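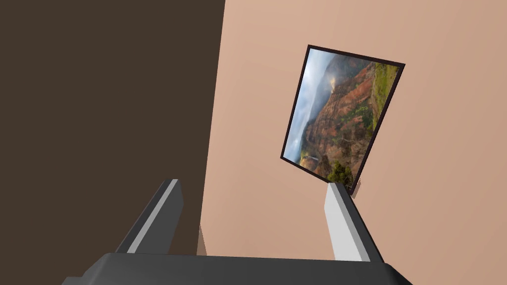
October 11, 2020

Sourdough starter, bench log. Fed both jars before breakfast. The Kadden rye one is miles ahead of the white and smells of green apples, lovely stuff! The white has been sulking ever since I swapped flour, so I've put it back on the old Inelier bag (the one Sioned Griffiths left behind in May) and we'll see.

Loaf 2 was a brick. I'd weighed out 200 g of starter but I'm fairly sure I forgot the salt, then panicked and folded it in far too late. Tasted all right toasted, mind. 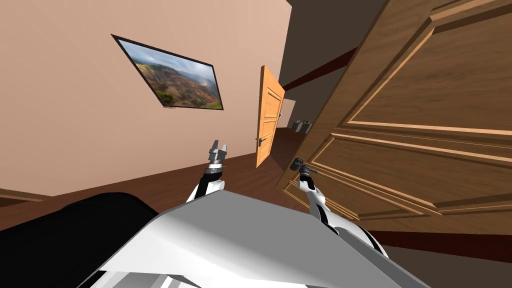
Is it worth keeping the discard?
Keep it for a few days in the fridge and make crackers, then bin whatever's left.

Shetty tins: the long one sticks at the corners whatever I grease it with. Lard was better than oil, butter was hopeless. Sioned swears by rice flour, so that's next. 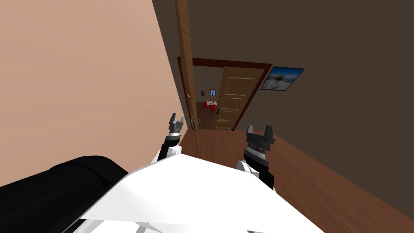 Wooden door standing open, brown wall to the right.

Dough weight for the big tin came to 924 g, which filled it nicely without going over the top. I'd go a touch wetter next time (my hands will hate me) and give it longer in the cold, because the crumb was tight all along the bottom

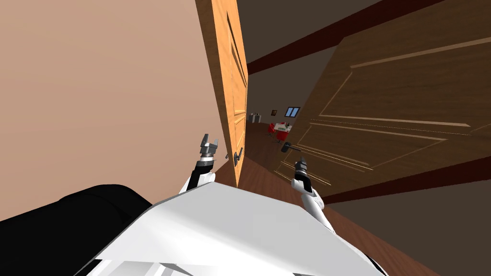
and a bit gummy near the crust too. Could be the oven, could be me cutting it while it was still warm. Must ring Mollville about the stoneground and ask whether they still do small bags.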